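À Marberg, l'apprentissage du linge passe par la main

Recherche et industrie. Dossier « Automatiser les services »

Le traitement du linge demeure l'une des activités les moins automatisées des services hospitaliers. Les tunnels de lavage, les calandres et les convoyeurs y sont installés de longue date, mais entre deux machines il faut toujours quelqu'un pour saisir une pièce, en trouver le bord et la présenter correctement. C'est à cette étape que s'intéresse le programme Odera, conduit depuis l'an dernier par l'institut Brurnik dans ses locaux de Marberg.

Le principe retenu est celui de l'apprentissage par démonstration. Un opérateur commande à distance une paire de bras et exécute la tâche de bout en bout ; les positions des articulations, l'ouverture des pinces et les vues des caméras sont enregistrées au même rythme. L'ensemble constitue ce que les équipes appellent un épisode. Le modèle reçoit ensuite ces épisodes et tente d'en tirer une conduite applicable à des situations voisines.

« Un textile ne possède pas de forme de référence. On ne peut pas décrire au système l'état de départ, on peut seulement lui en montrer beaucoup », résume Boris Leka, responsable de la collecte.

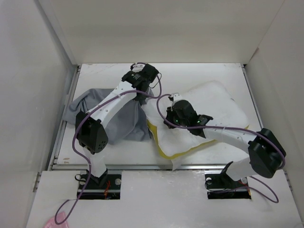 Les deux bras du poste de collecte, au-dessus d'un textile gris et d'un textile blanc. Institut Brurnik, Marberg.

En juin 2019, le corpus comptait 2 716 épisodes validés. Ce chiffre ne dit pas tout de l'effort consenti, car une part des enregistrements est écartée à la relecture. Sur la dernière campagne, 304 épisodes ont été rejetés, le plus souvent pour une hésitation prolongée de l'opérateur ou pour un décalage entre les flux vidéo et les données des moteurs. Les tentatives manquées puis reprises sont en revanche conservées lorsqu'elles sont lisibles. Une prise qui glisse et que l'opérateur corrige renseigne le modèle sur la manière de se rétablir, et l'équipe a cessé de les supprimer après les premiers essais.

La consigne de travail tient en 2 pages. Elle fixe la position de repos des bras, l'ordre des gestes lorsque plusieurs sont possibles, ainsi que la durée au-delà de laquelle un épisode doit être interrompu. Elle précise également que les pièces de linge sont remises en désordre entre deux enregistrements, sans chercher à reproduire la disposition précédente. Les opérateurs se relaient toutes les 50 minutes, la précision de la commande diminuant avec la fatigue.

Le choix des points de vue a fait l'objet de longues discussions. Une caméra fixe restitue l'ensemble du plan de travail, mais les bras masquent souvent la zone de contact. Les caméras placées au plus près des pinces suivent le mouvement et montrent le tissu à l'approche de la prise.
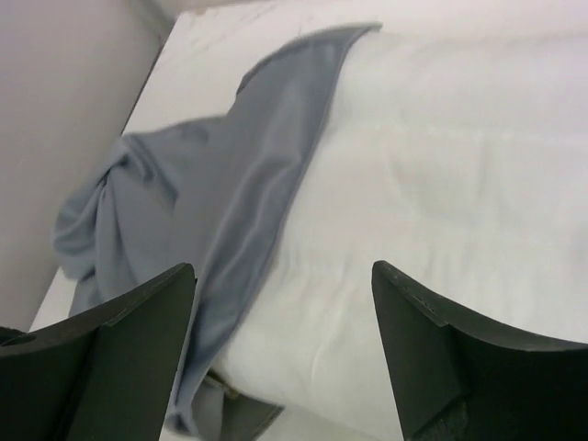
L'institut a donc décidé d'enregistrer systématiquement les deux types de vues, quitte à augmenter sensiblement le volume des données. L'archivage est assuré par la plateforme Wusum, développée en interne, qui associe à chaque épisode le nom de la tâche, le code de l'opérateur et l'état du matériel. Une annotation sommaire est ajoutée à la main : début de l'approche, première prise, fin de la manipulation. Les tentatives d'annotation automatique ont donné des résultats inégaux, en particulier lorsque plusieurs épaisseurs se superposent.

La superposition est d'ailleurs le cas que les opérateurs redoutent le plus. Saisir une seule étoffe suppose d'en repérer l'ourlet et d'engager l'extrémité des doigts à la bonne profondeur. Trop haut, la pince se referme dans le vide ; trop bas, elle entraîne ce qui se trouve dessous. L'opérateur humain, privé de toute sensation tactile par la commande à distance, doit en juger à l'œil, exactement comme le modèle devra le faire. 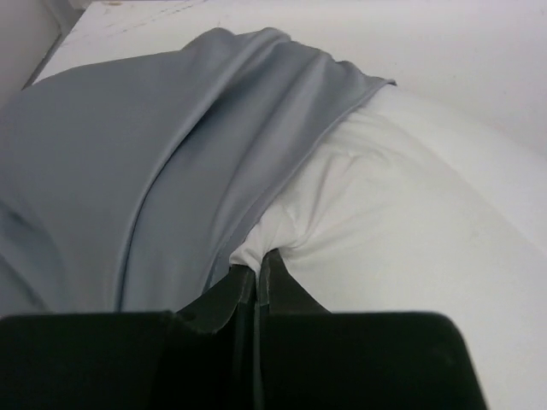 Pour Ilse Marchetti, le recours aux seules images constitue précisément la limite de la démarche. Elle estime que quelques centaines d'épisodes enrichis d'une mesure d'effort aux doigts vaudraient mieux qu'un corpus visuel plus vaste, et regrette que cette mesure n'ait pas été prévue dès l'origine. Elle demande en outre que les épisodes rejetés soient publiés avec les autres, afin que des équipes extérieures puissent apprécier les critères de tri.

L'institut ne conteste pas le premier point. L'ajout de capteurs d'effort est à l'étude, mais il imposerait de remplacer les doigts des pinces, et les données antérieures ne seraient plus directement comparables. Sur la publication, la direction du programme se dit favorable à une ouverture partielle, dont le périmètre reste à définir avec les partenaires hospitaliers.

La prochaine campagne doit débuter en juillet. Elle portera sur des pièces de plus grand format, draps et housses, et associera des opérateurs issus des blanchisseries partenaires, formés pendant une semaine à la commande des bras.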